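Stakthorpe Residents' Board
Forum: Shared Facilities
Topic: Proposed revision to laundry room rules, Holness Building

Holness_Secretary
Posted Monday, 9:04 AM

Residents of the Holness Building are invited to comment on the proposed revision to the laundry room rules. The present rules were adopted when the building had fewer occupied units, and they no longer reflect the demand placed on the room. The building now has 21 units in regular use of the laundry.

The principal changes are as follows. A load left in a machine after the cycle has ended may be removed by the next resident once 17 minutes have passed. The room will close at 10:00 PM. Unclaimed clothing will be held for eight days and then donated.

Comments will be received in this thread until the end of December. Residents are asked to address the text of the rules and to refrain from remarks about particular households.

unit_2080
Posted Monday, 9:51 AM

I wish to register an objection to the first change. A period of 17 minutes is not sufficient for a resident who must come down from the upper floors with small children or who has difficulty on the stairs. I would also ask how the number was chosen. The rules of the Wieczorek Building across the courtyard allow half an hour, and I am not aware of any complaint arising from it.

Holness_Secretary
Posted Monday, 10:20 AM

The period was taken from the draft submitted by residents in the spring. It may be amended. The Board has no fixed view on the matter.

eastwing_tenant
Posted Monday, 12:37 PM

I respectfully disagree with the previous poster from 2080. The Wieczorek Building has twice as many dryers as we do, and the comparison is therefore of limited use. On weekend mornings a delay of half an hour on one machine holds up every household waiting behind it. I support the rule as written.

My concern is with what happens after removal. The draft says only that clothing "may be placed on the table." It should state that items are to be laid out or folded. Clothing heaped together while damp will develop an odor, and dark colors may bleed onto light ones.

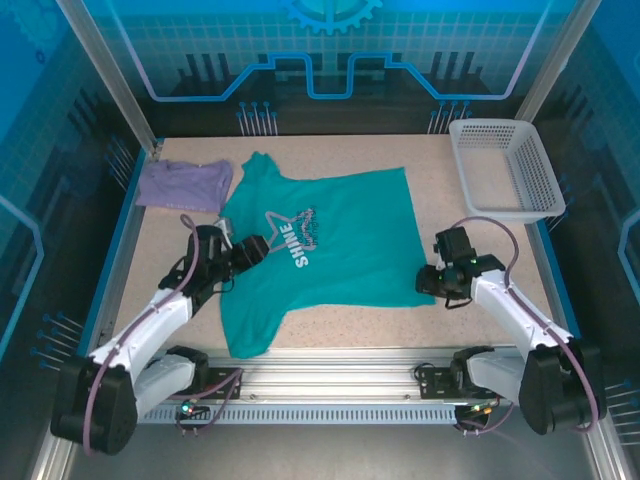 Suggested wording for section 4

"A resident who removes another resident's load shall place it on the folding table in a clean condition. Damp items shall be spread out or hung. Dry items shall be folded once or laid flat. No item shall be placed on the floor or on top of a machine."

I would be content with any similar language.

relell_row
Posted Monday, 2:15 PM

The proposed wording asks too much. A resident who has already waited for a machine should not be required to fold a stranger's clothing. Many of us would also prefer that our garments not be handled more than necessary. I suggest that each household leave a basket beside its machine, and that the load be transferred to the basket. The building on Relell Row where I lived previously used this system for years without difficulty.

unit_2080
Posted Monday, 2:48 PM

I could support the basket proposal, provided that the waiting period is extended to 25 minutes. I remain opposed to the donation clause. Eight days is shorter than an ordinary vacation.

eastwing_tenant
Posted Monday, 4:02 PM

Baskets are acceptable to me for dry loads. For damp loads I maintain my earlier position. I agree with 2080 on the donation clause and would propose a full month.

Holness_Secretary
Posted Monday, 4:30 PM

The following points will be entered in the revised draft: a basket to be left by each household, a holding period of one month for unclaimed clothing, and both versions of section 4 for a vote. The waiting period remains open. Residents who have not yet commented are asked to state whether they favor 17 minutes or 25.

relell_row
Posted Monday, 5:11 PM

I favor 17. I would also request that the lint screens be addressed, as the draft does not mention them.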